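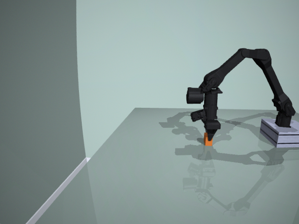
Will the people on the packing line at Biltmont lose hours when the arms go in?
Hours stay as they are through the end of May. After that the second shift is rostered by station, so some people will work different days for the same weekly total.

I'm sending this to the whole list since the same thing came up at both sites last week. More on the rest of the message below.

On 23 September 2018, a list member at Sernport wrote:
> We were told 14 stations are changing over. Does that mean 14 jobs?
> Also, who clears a jam? On the old Brandetti machine we waited for
> maintenance every time and it still counted against our rate.

It's 14 stations and 19 people work them now across both shifts. All 19 keep their grade. The picking and placing goes to the arms. Loading trays, checking labels and clearing stops stays with the operator, and one operator will cover two stations.

On jams: operators will clear them after the training, which is paid and done on shift. Maintenance is called only if the same station stops again within the hour. Stopped time does not count against anyone's rate. I asked for that in writing and got it. It's in the Meireles agreement, section on downtime.

What I don't have yet is an answer on the wrist and shoulder cases. People on light duty have mostly been put on label checks, and with one operator to two stations there will be fewer of those spots. If this affects you, write to me off list before the next meeting.

Extension 3515 if you'd rather call.

> Is the training open to temps?

Not at Sernport so far. Biltmont says yes, after 50 shifts.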